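# Chapter 4: Inventory, or Things You Have Not Sold Yet

Malachy Fitzgerald opened a clothing store in Grenthorpe with a good lease, a bad sign, and a firm belief that everybody needs a cap. In January he ordered 1,000 of them from a wholesaler called Hatari. One hundred would have done, but the price per cap dropped sharply at the higher quantity, and Malachy liked to think of himself as a man who could spot a bargain.

The caps and their freight cost him $3,522. By the end of the summer he had 822 caps left.

On paper, Malachy was doing fine. His accountant listed the caps as an asset, in the same column as the cash in the register. The landlord, who had seen a great many assets over the years, continued to ask for the cash.

This chapter is about the gap between those two opinions. We will look at what it costs to own goods, how to decide how much to buy, and when to admit that a product has stopped being stock and started being furniture.

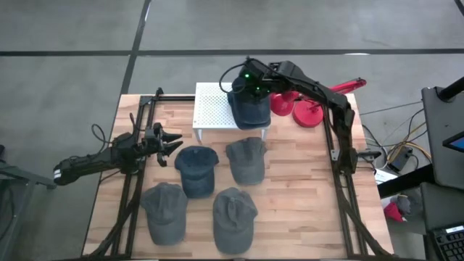
## 4.1 What Counts as Inventory

Inventory is anything a business holds with the intention of selling it, or of turning it into something it will sell. Accountants usually sort it into three groups:

- **Raw materials**, such as cloth, thread, and buckles.
- **Work in process**, such as a cap that has a crown but no brim.
- **Finished goods**, such as a cap a customer could wear out of the store, if a customer came in.

A retailer like Malachy deals almost entirely in the third group. A manufacturer has all three, often in the same building, and sometimes under the same tarp.

Notice the word *intention*. The shelf the caps sit on is not inventory, even if Malachy would happily sell it to you. Neither is the van. A van dealer's vans are inventory. The classification depends on what the business is for, and students who try to memorize it by object tend to come to grief around the second exam.

## 4.2 The Price of Just Sitting There

Most people think a product costs what you paid for it. This would be true if you sold it in the parking lot on the way in. After that, it begins to run up **carrying costs**, the expenses of holding goods over time.

Some of these arrive as bills: rent on the storage space, insurance, property tax in certain states. Others are quieter. Cloth fades. Boxes get dropped. Fashions change, usually the week after delivery. And the money tied up in the goods cannot be used for anything else, a loss known as **opportunity cost**. Malachy had wanted to carry rain jackets that fall and could not afford them. He could, however, offer any customer caught in a downpour a very wide choice of caps.

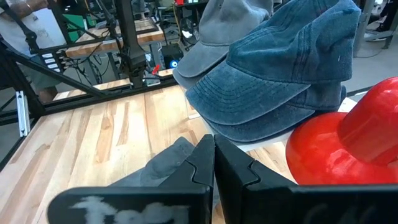 Small firms tend to ignore opportunity cost because it never comes in the mail. Larger firms ignore it too, but they hold meetings first. One workable approach is to ask what the same money would earn in its next-best use and charge that rate against the goods every month they stay put. The answer will be an estimate, and it will probably be a little insulting.

Payment terms make the problem more urgent. Hatari gave Malachy 60 days to pay its invoice, and he thought this was generous. It was, to a business that could sell its caps in 60 days. For everyone else, the bill comes due while the goods are still in the back room, and the difference has to be borrowed.

## 4.3 Turnover

The most useful single number in this chapter is **inventory turnover**:

> Inventory turnover = cost of goods sold ÷ average inventory

Both halves must be measured at cost. Putting sales revenue on top makes the result look better, and for this reason you will see it done.
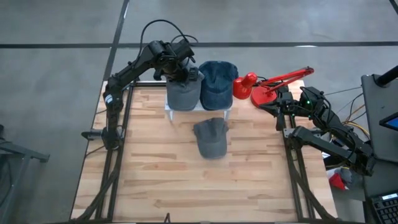
**60** | *Chapter 4: Inventory*

A high figure means goods are moving through the business quickly. A low one means they have settled in. What counts as high depends on the trade: a bakery that took a month to sell its bread would have legal problems, while a piano store on the same schedule would be throwing a party.

Rónán Moriarty, who ran the Eststead hardware store two doors down from Malachy, checked turnover by product line every month. He reordered light bulbs constantly and brass hinges almost never, and he had stopped feeling sentimental about either. When Malachy asked him what to do about the caps, Rónán suggested a lower price. Malachy said he would lose money on them. Rónán pointed out that he already had.

The money spent on the caps is a **sunk cost**, and we return to it in Section 4.5, where Malachy will hold a sale.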